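Skip to content
Search this site
Search
All pages Data cards Glossary
Print this page | E-mail this page

# Omville Table Tasks: Toy Food Subset

Data card and README, version 2
Last revised May 2023

## What this is

The Omville toy food subset covers short tabletop activities with play food and small dishes. Bread goes on a plate, bread comes off a plate, a plate moves from one part of the table to another. The subset has 682 recordings, each with a written task line and a short text note on how the table was laid.

It was split out of the larger Omville household set in December, when the play food had grown enough to need its own notes. The Isis kitchen subset has real cookware and is documented separately. If you want sinks, drawers or stove tops, use that one.

## Contents

 toyfood/
 README.md
 tasks.csv
 layouts.csv
 items.csv
 sessions/
 splits/
 train.txt
 val.txt
 test.txt

- `tasks.csv` has one row per recording: session name, task line, item names, start layout, end layout.
- `layouts.csv` describes each starting arrangement in words.
- `items.csv` lists every item, with its play food set, a color word and a size class (S, M or L).
- `splits/` holds the lists we use ourselves. The validation list has 104 recordings and the test list has 198. Everything else is training.

Recordings from one session are always kept in the same split.

## The items

Most of the food comes from two play sets, listed as Cavau and McPhee in `items.csv`. The Cavau pieces are the larger ones. They include the bread slices, a bun and a wedge of cheese. The McPhee pieces are smaller, mostly fruit and vegetables, and several come as halves that press together. There are 38 food items in all.

Item names are plain and lowercase: `bread_slice_thick`, `bread_slice_thin`, `cheese_wedge`, `pear_half`. A thick slice and a thin slice are separate items even when the task line just says "bread". Check the item column if the difference matters to you.

Dishes are kept to a small range. The small round plate is the most common. There is also a shallow bowl and a saucer. Cups were tried early and dropped, and the few recordings with cups in them are marked `retired` in `tasks.csv`. We left them in the download.

Some items were replaced during the project when the paint wore through. The replacement keeps the old name with `_b` on the end. Colors between the two can differ a little.

## Tables

Three tables were used. The `table` column gives a short code.

- `oak`: plain rectangular top, used for the earliest sessions.
- `white`: smooth white top, used for the sorting tasks.
- `wicker`: square, metal frame, woven-pattern top in brown and beige.

The wicker table makes for the busiest background. The diamond lattice runs across the whole top, and brown or beige items are harder to pick out on it than on the other two. Anyone doing segmentation should look at results for this table on its own before reporting one number for everything.

Chairs stay where they were at the start of the session. We did not clear the rest of the room either, so other seating and people sitting nearby can be in view. Faces are blurred.

## Task lines

Task lines are short commands in everyday words. Typical ones:

- Put the bread on the plate.
- Take the bread off the plate and set it on the table.
- Move the plate closer to the chair.
- Put the cheese on top of the bread.

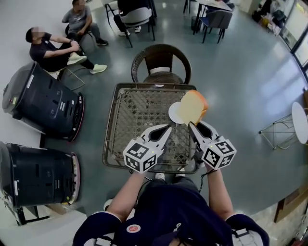

The bread and plate tasks are the largest group by a wide margin. For these, the start layout says where the slice is in relation to the plate: left, right, in front, behind, or touching. "Touching" includes any overlap, whether the slice leans on the rim or lies partly under it. Left and right are always given from the point of view of the person doing the task.

A task is marked `done` in `tasks.csv` if the end layout matches the task line. A slice that hangs over the rim still counts as on the plate as long as it stays there without being held. A slice standing on its edge does not count.

## Known problems

- The small plate and the saucer were mixed up in several early sessions. We fixed the ones we found.
- "Behind" was used loosely at first. Treat it with care in anything on the oak table.
- Halved fruit sometimes separates during a move. The task line is unchanged, and the note column says `split`.
- Size classes were judged by eye.

## Use

Free for research and teaching. Please name the Omville toy food subset and the version number. Do not try to identify anyone who appears in the recordings.

Corrections are welcome, with the session name and the row in `tasks.csv`.

Print this page | E-mail this page

## Comments

**tablesetter**
Is the thin slice ever used together with the thick one? I want to make sandwiches out of them.

**omville-data**
Yes, in the stacking tasks. Filter `items` for both names.

**gr_lattice**
Can confirm the note on the wicker table. My masks were fine on white and poor on wicker, mainly along the crust.

**pearhalf**
The `_b` pear is much greener than the first one. Could you add a second color word for replacements?

**omville-data**
Added to the list for version 3.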